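The Remote That Runs Everybody's Air Conditioner

Every March, before the first warm spell, the same search starts in a lot of apartments. The air conditioner is on the wall where it always was. The remote is gone, or it is in the drawer with the back cover missing and something green on the battery springs.

The original maker may not sell that handset anymore. This is where the universal remote comes in, a cheap piece of plastic that has kept plenty of old wall units out of the trash.

Prakora, a parts counter two blocks from the bus station, keeps them on pegs beside the fuses and drain hose. The shop stocks 2 kinds. One is a plain model with a short list of brands. The other claims 1,000 codes, and it outsells the first by a wide margin, mostly to landlords. The Matoušek building across the street, with 24 rental units and hardly two air conditioners alike, buys them by the box.

The idea behind them is simple. An air conditioner listens for pulses of infrared light, and each maker arranges those pulses in its own way. A universal remote stores many of those arrangements and needs to be told which one to use. You can type in a number from the leaflet, or you can hold down a setup button and let the remote run through its list until the unit beeps.

The second method is slower, but it works when the label on the air conditioner has faded. Stand close, point straight at the indoor unit, and let go as soon as you hear the beep. Then try the other functions. A code can turn a unit on and off and still get the fan speed wrong — in that case, go on to the next one.

Many of these handsets are made for the Chinese market, and the labels stay in Chinese wherever they are sold.

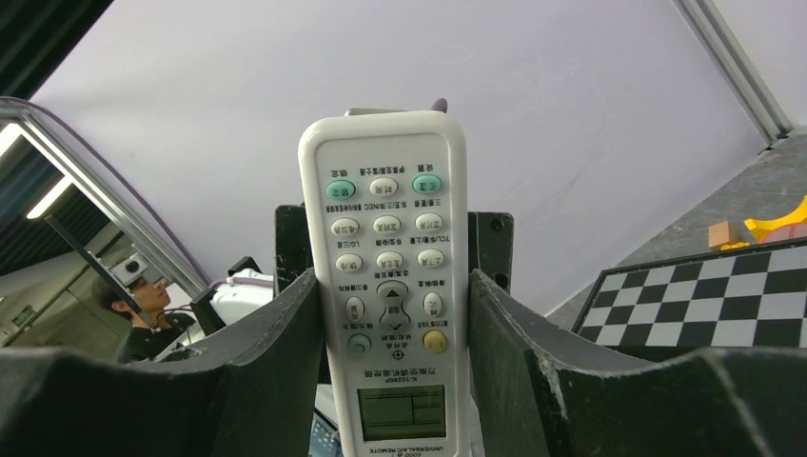

Buyers who don't read the language tend to learn by position. The temperature keys are easy because of the arrows. Mode and fan take a little trial. At Prakora the staff will write the English words on a strip of masking tape if asked, and some tenants do the same at home with a fine marker.

Batteries cause more trouble than codes do. Some cheap models forget their setting when the batteries come out, so it pays to write the code inside the cover. Take the batteries out in the fall and the springs will stay clean.

A wall holder helps too. The Tevimo holder is a plain open cup that goes up with two screws. The Tolex version sticks on with a pad, which holds well on tile and poorly on fresh paint. Either one costs less than another remote, and the Matoušek building now has one next to the light switch in every living room.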